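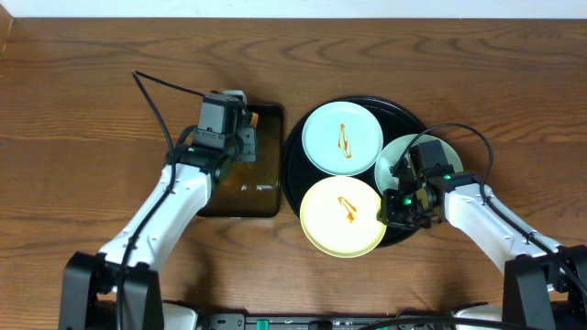 Drirkudo notebook, kitchen bench
February 16, 2019

Saturday, so the building is quiet and the heating is off, in keeping with the policy that nothing sticky happens on weekends. Topic for today: sauce, and how to get it off plates in a way two different people would call the same job.

Left over from last time: Şükran's complaint that my "dirty" plates are never dirty in the same way. She is right. I had been applying sauce with the back of a spoon and a feeling of creative freedom. Changed to the squeeze bottle with the narrow tip. One pass per plate, any shape so long as it stays near the middle. My zigzags are not going to get me hired anywhere with tablecloths, but you can tell at a glance whether they are still there, and that is all I ask of a garnish.

Set for today is the usual: round plates in pale colors on the big round black tray, rectangular dark tray to the left of it, orange sponge. The blue and the yellow both get sauce. Orange on pale blue is very easy to read. Orange on pale yellow is fine under the overhead light and less fine after lunch, when everything on this table starts to look orange, including the table.

Note on the yellow plate: it hangs over the rim of the round tray. The round tray is a touch too small for three plates side by side, and somebody always loses. Taner Yazıcı says to buy a bigger tray. I say the tray is from Ulldale, it has survived 2 office moves, and it stays. We have agreed to put this off until one of us leaves the company.

Drying time. If the sauce sits 9 minutes it wipes off in one go. At 36 minutes it has a skin on it and the sponge pushes it around like a small rug. At 42 I needed a fingernail. I have no plans to find out what happens overnight, although the mug by the sink may be running that experiment without me. Working rule: sauce goes on, plates get used inside 9 minutes, or they are rinsed and done over. Write the time on the tape. Yes, every time. Yes, Taner.

Sponge. The small orange block is better than the big yellow ones we had in June, which soaked up half a bottle of sauce and gave it back whenever they felt like it. Only trouble is that it is close to the color of the sauce, so you can't tell by looking whether the sponge is clean. I've wiped a perfectly good plate with a loaded sponge twice now and stood there wondering where the streak came from. Asked Erdem (the supply people, downstairs) for green. They have blue, or they have orange in a larger pack. Ordered blue.

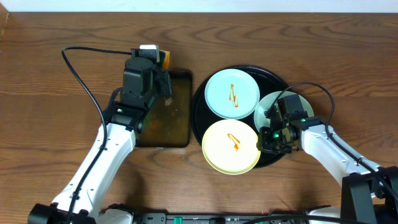 Plates on the round tray, sauce on; brown tray at left in need of a wash.

The rectangular tray deserves its own paragraph, since it is the worst-behaved object on the bench. Brown, shiny, rounded corners, and it shows every smear while hiding what the smear is made of. I rinsed it this morning, dried it with a paper towel, was pleased with it, and then tilted it toward the window. Film all over the bottom. Hot water and a drop of dish soap helped. More soap made it worse, and then I had suds to deal with as well. Şükran Öztürkmen's method is to soak it in the sink and go do something else, and I have to report that this works, though it does mean the sink is full when anybody wants tea.

Things to keep straight for Monday's people:

Sauce bottle lives in the door of the fridge. The one with the masking tape is ours. The one without is somebody's lunch.

Wipe from the far edge toward you. Across and back just paints the plate.

Turn the sponge over after each plate. Rinse after the third.

Dirty tray goes in the sink, face up. Last week I found it face down with the sauce still under it, very neatly sealed.

Wipe the table too. The wavy grain on this wood is good at hiding drips, and you find them with your sleeve.

Open question: whether "clean" means no sauce you can see or no sauce you can feel. By eye, I passed everything this morning. By finger, the blue plate had a greasy patch right where the streak had been. Skurnalar's checklist, which we inherited and have never fully read, says "visually free of residue" and leaves it there. I'd go with the finger, but then we need somebody willing to be the finger. Will bring it up with Şükran.

Also to do: more paper towels, a new tip for the bottle (the current one spits at the end of every squeeze), and a bigger round tray, if Taner gets to the order form before I do.

Stopped at lunch. Had noodles, no sauce.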